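Teaching the Arm by Hand and by Remote: Your Questions

By Rory Paterson
Updated in December
14 comments | 37 shares

We get a lot of messages from people who want to come to a teaching night at the Losgate workshop, and a lot more from people who have already been once and went home with their heads full. I've put the most common questions on one page. If yours isn't covered, leave it in the comments and I'll get to it!

Do I need to know how to code?

No. You need a pair of hands and some patience. The whole point of teaching by demonstration is that you do the task with the robot's arm and the arm's movements get saved as you go. Somebody from our group handles the computer side on your first visit, and if you get curious about it (most people do) we're very happy to show you.

What's the difference between teaching by hand and teaching by remote?

When you teach by hand, you hold the arm itself and move it through the job. The motors go slack enough that you can push it around, a bit like guiding a friend's elbow. It's quick to learn and you feel every bump.

When you teach by remote, you sit at a second, smaller arm that we call the leader. You move the leader and the big arm copies you. It takes longer to get used to, but your own hands stay out of the camera's view, and you can do smoother, longer moves. I love the remote setup. The first time the big arm followed my wrist I laughed out loud.

Which one should I start with?

By hand, for one evening. Then switch. People who have pushed the arm around themselves seem to have a much better feel for its reach when they sit down at the leader.

What tasks do you teach?

Mostly kitchen and pantry jobs. Nornance, our long-running project, is all about putting groceries away and getting them back out again: bottles, cans, boxes, things that go in baskets. Siltirier is the newer one and deals with folding and hanging. If you're new you'll be on Nornance, where the objects hold their shape and a small mistake usually doesn't spoil the run.

How many demonstrations does one task take?

We aim for 50 good ones per task before we train anything. That sounds like a lot, but a short pick and place goes by fast once you have a rhythm going. Plan on a break after every 9 runs or so that your wrist doesn't get sloppy – tired hands make jerky demonstrations, and the arm will happily learn the jerks.

Why do you make such a fuss about the wrist camera?

It's the view the robot will have when it works on its own, so it's the view you should be checking while you teach. If you can't tell from that picture where to go next, the robot will have a hard time too. 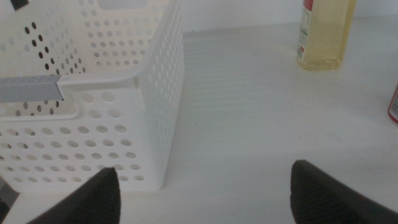
Approach is the thing I'd spend the most time on with any new teacher, far more than the grip itself. Get the height right early, open up before you're close, and take a path you could repeat with your eyes half shut. Look at how wide apart the two dark fingers are, with open tabletop between them, while the basket is already right there on the left. From a position like this you want small, steady moves, and you want to keep the tip of that left finger in mind the whole time, as it's easy to forget one finger while you watch the other. The bottle stands farther back toward the wall, so going for it would mean a longer reach past the basket's side. Slow down for that sort of thing. The saved run will still be perfectly good if it's a few seconds longer.

Should I do it exactly the same way every time?

Same general plan, different starting spots. Move the objects a little between runs, turn them, swap their places. What you want to keep steady is your style. If you go around the left side of something in one run and over the top in the next, the robot gets mixed messages and may dither in between.

What if I make a mistake halfway through?

Depends on the mistake! If you drifted a bit and corrected yourself, keep going and save it. Those runs are gold, as they show the arm how to recover. If you knocked something over, or stopped to scratch your nose, throw the run out. There's a foot pedal at the remote station for exactly this: one tap saves, a long press deletes.

Can I bring my own objects?

Please do. Nothing sharp, nothing made of thin glass, and put the lid on tight if there's liquid inside. Light, stiff things are the easiest to start with.

Is it safe?

The arm runs at low speed on teaching nights and there's a red stop button at each station. Tie back long hair, take off dangly bracelets, and keep your free hand off the table while the arm is moving.

Can kids come?

Yes, with an adult, and on the remote station only. They tend to be very good at it.

When and where do you meet?

Every Monday at 6 in the Losgate workshop, upstairs in the Carnegie building. We have 3 stations, so let us know you're coming – one for hand teaching and two for remote. Doors are open a little early if you'd like to try the leader arm before things get busy.

14 comments | Share this page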